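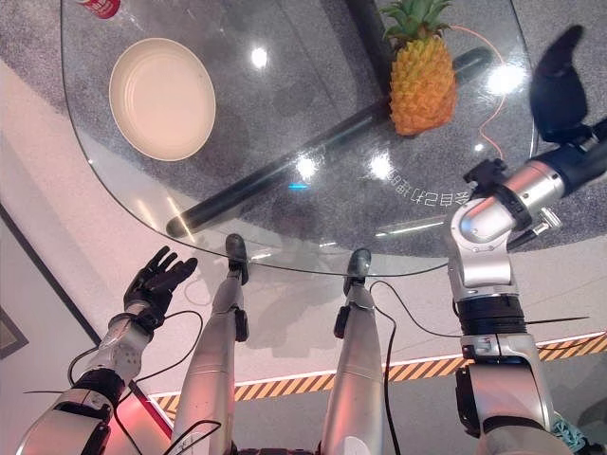
Glass tabletop, gray carpet, a lot of ceiling lights.

A few of you asked whether I'd still tell a young person to go into local reporting, so let me try to answer properly (get a coffee, I do go on!).

1/ I'd say yes, with a second skill in your pocket. When I started at the Rumport paper there were seven of us in the newsroom. By the time I left there were two, and we were both covering the school board.

2/ The work itself is still wonderful – you learn how a town runs, who to call, and how to read a budget before dinner. My sewer rates story was read by 1,302 people, and I think half of them wrote to me.

3/ Learn spreadsheets, or basic accounting, or anything a nonprofit would pay you for. I took a bookkeeping class in February for $300 and it has already brought in more than my last freelance piece did.
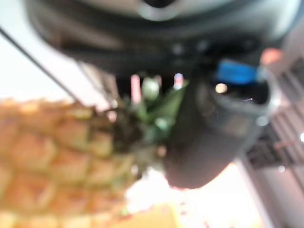

Harsh Semwal: I'd put shorthand ahead of bookkeeping. Half my court work came from being the only one who could keep up.

4/ Fair point, Harsh, and I wish I'd stuck with mine! Courts are still looking for people, so do ask at yours.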